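Bench Practice 1: Trays, Boards and Labels

Course handout, week 2. Read it before you come to Room 1008, and bring it with you. Printed copies left on the bench get used to wipe flux, so put your name on yours.

Last week was theory. You learned what a voltage regulator does and most of you stayed awake. This week is about where you put things down. It sounds like a lesser subject until you have spent a whole session hunting for a connector that was under your elbow.
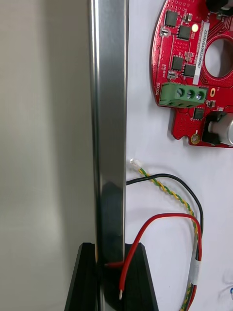 Written by Gisela Ruppert
Electronics Bench Practice, Unit 2
Revised August 14, 2025, with corrections from Aba Dramani

1. Reading a board before you touch it

Students tend to pick a board up first and look at it second. Reverse the order. A red board like the one at the top of this handout will tell you quite a bit while it is still lying on the bench.

Start with the outline. It's curved and scalloped, with a large round hole, so a rectangular enclosure is unlikely to be its natural home. Sketch the outline in your notebook. It needn't be a good sketch. Konrad Pawlak marks the notebooks and has seen worse.

Then the chips. They are black and square and, to a beginner, identical. Don't write "chip" five times in your notebook and call it an inventory. Note where each one sits relative to something you can't confuse, such as the hole or the terminal block. The small gold dots in their grids are vias. Vias carry a connection from one layer of the board to another, and on boards that run warm they are often used to move heat as well. You don't have to draw every via. Someone did, in April, and handed in nothing else.

Then look for a light. The small yellow LED near the label is glowing. A glowing LED means the board has power from somewhere, and a board with power is one you do not prod, lift, flex or slide across a steel surface. An unlit LED, sadly, does not mean the reverse. Plenty of boards have power and no LED to say so, and LEDs fail like anything else. Check the supply, then check it with the meter.

2. Copying the label

The white sticker reads 25DRV04002H0067. Copy that into your notebook exactly, all of it, before you do anything else with the board.

Some notes from past marking:

The zeros are zeros. If you write the letter O, your record refers to a board that doesn't exist.

Do not shorten it to "0067". The rest of the characters were not put there for decoration.

Do not decode it. Every year a group decides that the 25 is a year and the H is for "high power", and builds a whole theory of the product line on that footing. Unless you have the manufacturer's key in front of you, a serial is a string of characters and you copy it.

Labels are sometimes printed or stuck sideways. Turn your head, or walk to the other side of the bench. Leave the board where it is until you've done section 1.

The logbook (the blue one, marked Vostero on the spine, which was a free gift and is now a controlled document) has a column for the serial and a narrower column for remarks. "Looks fine" is not a remark. "LED lit, no visible damage, nothing fitted to terminal block" is a remark, provided you looked.

3. The tray layout

We use yellow plastic trays at the sides and one stainless steel tray in the middle. Yellow trays are for storage. The steel tray is for whatever you are working on now. That's the whole system and people still manage to get it wrong.

Yellow trays. Small parts with leads go together in one tray, spread out so the leads don't tangle. Cylindrical parts roll, and they roll further than you'd expect, so don't perch them on top of anything. A connector with a wire attached goes in with its wire coiled loosely beside it. If the wire hangs over the lip of the tray, somebody's sleeve will find it.

Don't sort by colour. It's tempting, because it looks splendid, but blue is not a component type. Sort by what the thing does. If you don't know what it does, put it down on its own and ask. Belmiro Sequeira runs the parts cupboard and would sooner answer sixteen questions than re-sort one tray.

Steel tray. Always line it with a clean sheet of white paper. Bare steel conducts, as does the underside of a good many boards, and you can work out the rest yourselves. The paper also shows up anything that drops off, and you can write on it. Please do: an arrow and a word next to a part is worth a good deal when you come back from lunch. Change the sheet when you change boards. The paper gives no antistatic protection whatsoever, so the wrist strap stays on.

One board on the paper at a time. If you have a second board, it waits in a yellow tray. Two boards side by side get their parts swapped, and then both notebooks are wrong in complementary ways.

4. Exercise A: setting up the bench

Work in pairs. Allow 8 minutes for the set-up and resist the urge to do it in three.

Step 1. Wipe down the white worktop. Let it dry.

Step 2. Set out two yellow trays on the left and two on the right, with the steel tray between them. Leave enough space to get your fingers around each tray without tipping its neighbour.

Step 3. Lay the paper flat in the steel tray. It should cover most of the floor. Curled corners catch on things, so use a fresh sheet and not the one from your bag.

Step 4. Sort the parts from your kit into the yellow trays. Agree with your partner on what goes where before either of you starts – two private systems are considerably worse than none.

Step 5. Confirm with the meter that the board is unpowered. Pick it up by its edges and place it on the paper, component side up, towards the left. The space on the right is for your notes and whatever you take off the board.

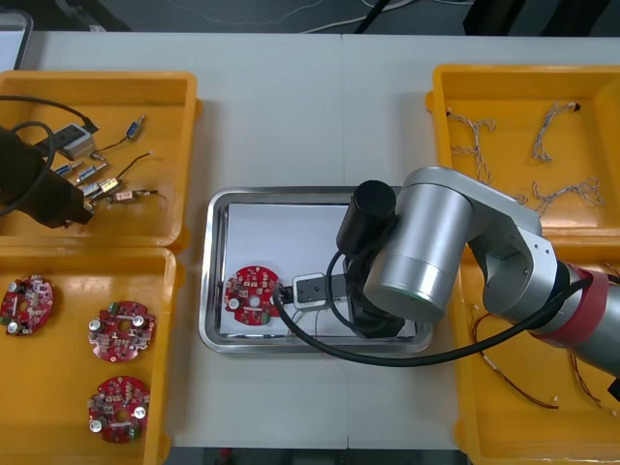 5. Exercise B: the inventory

With the board in the steel tray, produce a written inventory good enough that another pair could find every part you mention. You will swap notebooks with another pair to test this. It is a humbling experience and is meant to be.

Your inventory should give:

The serial, copied in full.

The outline and the position of the hole.

Each chip, located by its neighbours. Markings too, if you can read them with the loupe. If you can't, write "not legible". Guesses are marked as wrong even when they are right.

Any capacitor large enough to see without the loupe, with its position. A silver can near the rim is a handy landmark, so mention it early and refer to it often.

The contents of each yellow tray, by type, with anything unidentified listed as unidentified.

Leave the tiny surface-mount resistors and capacitors as a group. Last year's best notebook simply said "numerous, scattered around the chips", and Konrad gave it full marks for candour.

6. Packing up

Boards go back in their antistatic bags, labels facing out. Loose parts go back in the kit box compartments. The paper goes in the recycling unless you wrote something useful on it, in which case tape it into your notebook.

Wipe the steel tray and stack it on top of the yellow ones. Return the loupe to Cristian Cuervo at the front desk, who will ask for it by name if you don't.

Notebooks are due at the start of the next session. Bring a pencil as well as a pen for Bench Practice 2, which covers cables, and read the Sperling notes on strain relief up to the end of the second chapter.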